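The black clothes problem

Wednesday night, laundry night, and I am so behind I'm folding things that were clean on Sunday.
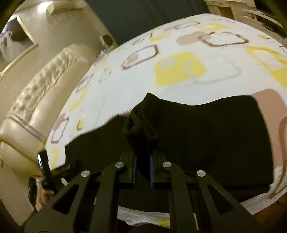 So. Black clothes. I own too many and they all look the same in a pile. I pull one out thinking it's the good long sleeve and it's the sleep shirt with the stretched neck. Every time. My sister Ritu says buy colors. Ritu owns one laundry basket and a husband who irons so I'm not taking notes from her.

What I do now, and it's sort of working - everything goes on the bed first. Not the couch, the couch is where laundry goes to live for a week. If it's on the bed I have to deal with it before I can sleep. Spread each thing flat, smooth it with my forearm, find the hem, find the shoulders, fold. Black stuff gets done on the light sheet only. I tried it on the navy bedspread last winter and lost a sock for two days. It was on the bedspread the whole time.

The sheet is the one with the yellow and brown and pink blobs that I was so unsure of when I bought it. Snežana said it looked like a 70s bank lobby. I've come around! It hides nothing dark, so you see every edge of a shirt against it, and I can line a side up with one of the outlines and fold to that. Very scientific.

Lint, though. A white sheet and black cotton is asking for trouble. I do the lint roller after folding, just the top side, and I know that's cheating. Anju does hers before and after and also turns everything inside out in the wash. Her blacks are still black. Mine are going that sad charcoal. I started turning mine inside out in September, will report back, I only remember half the time.

Other thing I changed: no more stacks. Stacks fall over the second you want the one at the bottom. I stand them up in the drawer in a row, necks all facing the same way, and put a safety pin in the tag of the nice ones so I can feel for it in the morning without turning the light on. Stole that from my mom who did it with school uniforms. Probaly the best idea in this whole post.

Still to do: the fitted sheet (no), the pile of gym stuff, and whatever is in the bottom of the hamper that I've been stepping around. Also two pillowcases missing. If they're in the dryer at Sunita's I'm going to laugh because she swore up and down she checked.

Ok its almost eleven and I can't get into bed untill this is done. Which was the plan I guess. More on the sock drawer next week if I have the strength.

808 shares · 6 comments

Get new posts by email. Enter your address to subscribe. You can unsubscribe at any time.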